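Shelving of books

The shelving of books is the practice of storing books so that they can be found again, and, failing that, so that they look as though they could be. It covers the position of the book (upright, flat, or leaning in defeat against its neighbor), the order in which books follow one another, and the furniture that holds them. The upright position with the spine facing out is now so common that most people take it for a law of nature. It is a fairly recent habit, and for much of the history of the book it would have struck a careful owner as odd.

Early practice

Scrolls were kept in bins, jars and pigeonholes, often with a tag hanging from the end. When the bound book took over, it was at first treated as a small piece of luggage. Medieval books were kept in chests or laid flat on sloping desks, and many had metal bosses on their covers that made standing them side by side a good way to ruin both. In libraries with something to lose, books were chained to the desk. The chain was usually fixed to the front edge or the edge of a cover, and so the book, once it was finally stood upright, went in with its spine to the wall. Readers looked at a row of page edges. Titles were sometimes inked there, and sometimes the reader was expected to know.
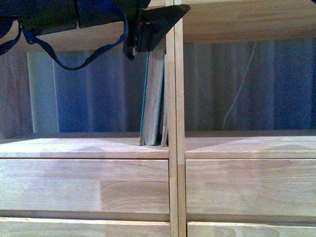 Why did people stop shelving books with the spine to the wall?
Chains went out of use as printing made single books cheaper, and binders began putting the author and title on the spine. With something to read back there, owners turned their books around, though many took several generations to get to it.

The change was neither quick nor even. Private collections often lagged behind public ones, and some owners turned only the books with handsome bindings, leaving the rest to face the wall in disgrace.

Direction of the spine title

Once there was a title on the spine, there was room for an argument over which way it should run. In the United States and Britain, titles usually run from top to bottom, so that they can be read when the book lies flat with its front cover up. In France and much of continental Europe they have often run from bottom to top, so that the reader tilts the head to the left. A mixed shelf gives the neck a fair amount of exercise. Scripts that can be set in a vertical column, such as Chinese and Japanese, avoid the quarrel altogether, and their readers are known to be patient with the rest of us.

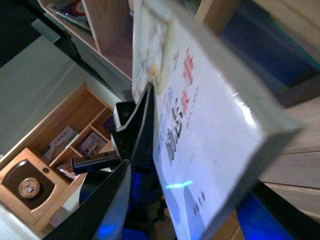
Book with Chinese text on its cover.

Traditional Chinese books had their own arrangement. Thread-bound volumes had soft covers and did not stand well, so they were stored flat in stacks, often inside a stiff cloth-covered case. The short title was commonly written on the bottom edge of the pages, where it could be read from the front of the stack. Modern Chinese books with glued or sewn spines stand upright like any others.

Order

Any order will do as long as the person looking for the book knows what it is. Libraries have used the date of purchase, the name of the donor, the subject, and the letters of the author's name. Fixed location, in which each book was given one place on one shelf for good, was popular until libraries began to grow, at which point every new book on bees had to be put somewhere near the plumbing. Relative location, in which books are numbered against each other and may move along as needed, has largely replaced it.

Shelving by height saves space and is defended mainly by people who do not have to find anything. A well-known case among students of the subject is the Marwat Reading Room, whose first keeper, Haris Khattak, set the whole collection of 1685 volumes in a single slope from tallest to shortest. His successor, Uzma Pirzada, kept the slope for one winter. She then put the books in order by subject and wrote in her annual report that the room was "less pleasing from the door."

Shelving by color is the most recent of the common systems and the most disliked by librarians. It works better than they like to admit, as many readers who ask for a book can remember only that it was
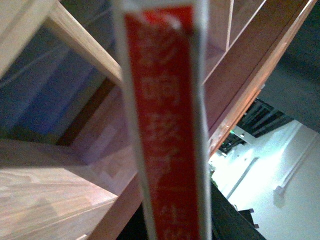
blue, or possibly green, and had been on the left side last time. The difficulty comes when the publisher reissues volume two of a set in a new jacket. Junaid Hayat's handbook The Tidy Shelf (Cikside Press) advises owners in this position to cover the whole set in brown paper, which solves the problem of color by bringing back the problem of titles.

Spacing and support

A full shelf should let a book be taken out with two fingers placed on either side of the spine. The usual method, hooking a finger over the top of the spine and pulling, is the leading cause of torn headcaps and is practiced by nearly everyone, including people who have written against it. A shelf that is too loose is no better. Books left to lean will warp, and a heavy book left to lean will slowly pull its pages away from its cover.

Large books are best laid flat, no more than two or three high. The book at the bottom of such a stack is by long custom the one that is needed.

Shelves also bend. A long board under a steady load of art books will sag over the years and keep the curve after the books are gone. Shorter spans, thicker boards and a center support all help. Boonmee Khunthong, a joiner in Parum, loaded 40 shelves of different lengths with old telephone directories and left them through a full year before measuring. The results are still quoted in the trade, as is the remark that the directories had at last been consulted.

See also

Bookend
Call number
Chained library
Headcap
Spine (bookbinding)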